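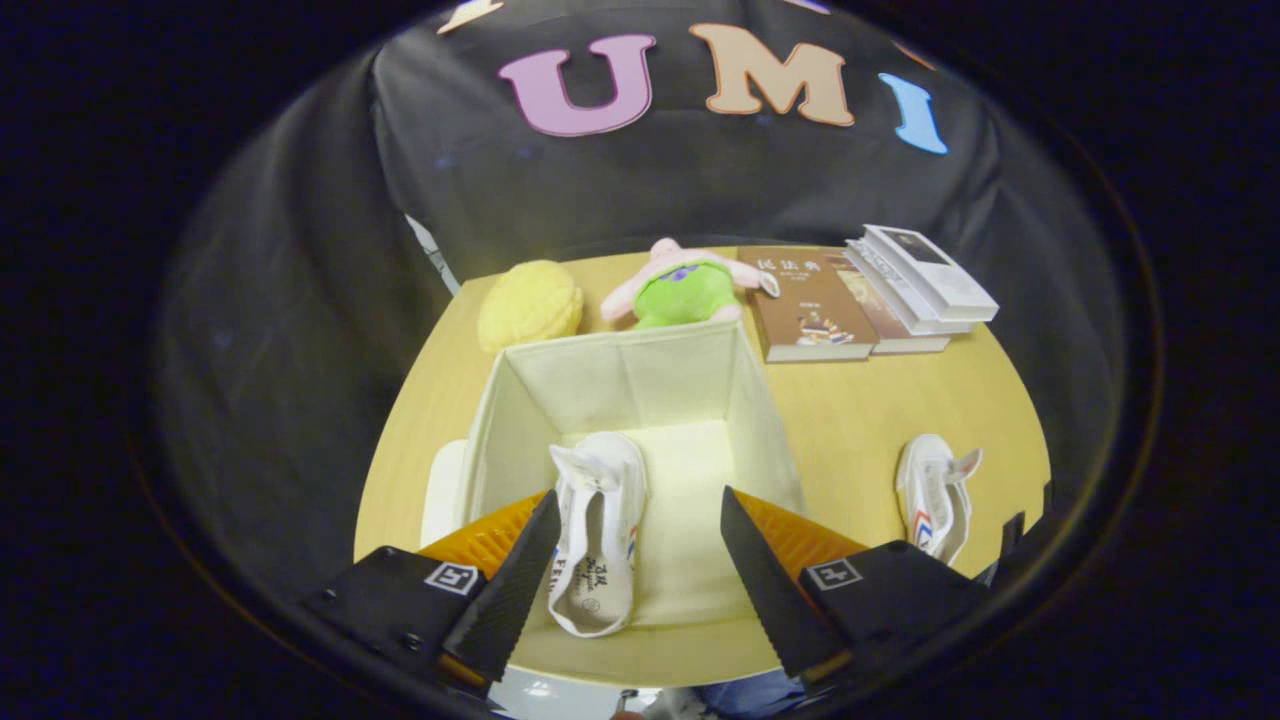
Chapter 4 of this book is about putting things away, and it begins with the container, because most mistakes in a home store are made before the first object goes in. A container decides what you will see, what you will forget and how many movements you need to get something back. Take the soft fabric bin, the most common type in family homes. It is square, open at the top, and the cream-colored one on the table has room on its floor for a white canvas sneaker lying near the front wall. The other sneaker of the pair is still on the table, to the right of the bin. A student who looks at such a table should ask first of all which things belong together, and only after that how big the bin is. A pair of shoes is one thing to store, although it is two objects. A plush ball, such as the yellow one at the back, is another kind of thing and it follows other rules.

What you will learn in this chapter

After working through the chapter you should be able to:
- name the main types of household container and say what each is good for
- sort a mixed table of objects into groups before packing
- choose between storing by kind, by person and by use
- write a label that another member of the household understands

4.1 Soft and stiff containers

We call a container soft when its walls give way under the hand, and stiff when they keep their form without help. Soft bins are light, quiet and kind to toys and clothes. They are easy to push into a shelf that is a little too narrow. Their weakness is the wall. When a soft bin is half full, the wall can sink inward, and the bin takes more space than its contents need. Heavy flat things, for example books, slide to one side and pull the bin out of shape.

Stiff containers keep their edges, so they can be stacked. They are usually heavier, and a wrong size stays wrong - you can not press a stiff box into a gap. In the household survey of Hosach, which we use in several chapters, families owned more soft containers than stiff ones but reported that they found things faster in the stiff ones. Dörte Stöcker, who led the survey, thinks that the reason was the labels. The stiff boxes had been labeled more often.

Between the two types there are mixed forms. A bin can have fabric walls on three sides and a firm panel on the fourth. The panel gives a flat place for a label, and if it is turned to the person who is searching, the contents do not have to be touched at all. Compare the cream bin on the left of the next table, which has a tan cardboard panel on one side, with the books that stand and lie along the back. The books do not need a bin. They carry their titles on their own covers, and a shelf is enough for them.

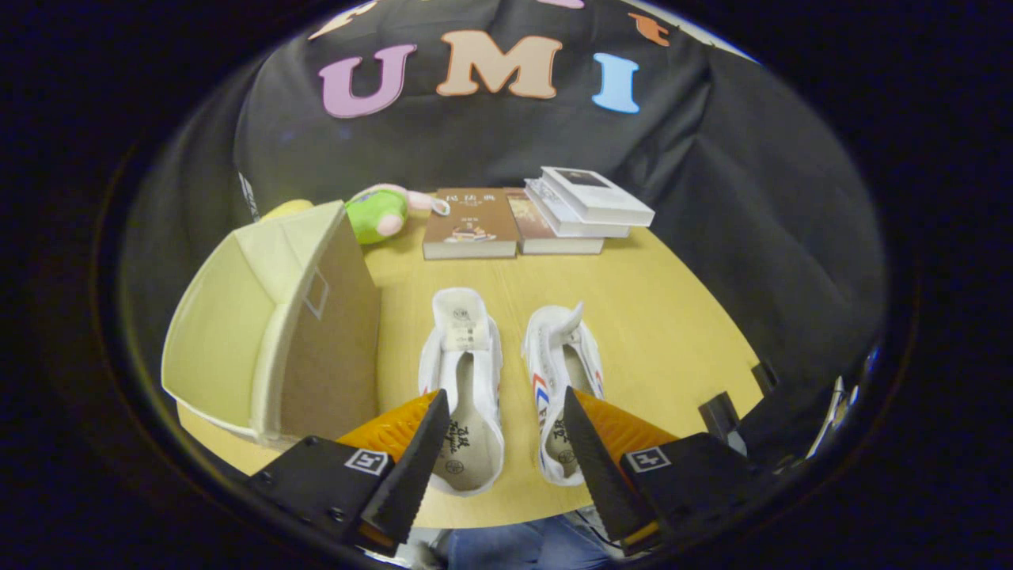 4.2 Sorting before packing

Sorting is done on a free surface and at one time. Put everything from the area on a table or on the floor, and do not pack anything during the first pass. In the first pass you only move things closer to other things. Shoes go to shoes, books to books, plush toys to plush toys. The groups will be uneven, and this is normal.

In the second pass you look at each group and decide on a container. Three questions help:
- How often is the group used?
- Who uses it, and how high can this person reach?
- Can the things in it harm each other?

The last question is often forgotten. Shoes that were worn outside should not share a bin with toys, even when there is space left. The Rollow method, described in section 4.4, goes further and gives shoes a separate zone near the door.

Exercise 4.1. Choose one shelf in your home. Sort its contents in two passes and write down the groups after each pass. Keep your notes, you will need them for section 4.3.

Print this page | E-mail this page

Contact | Copyright Clornamby Study Books | Back to top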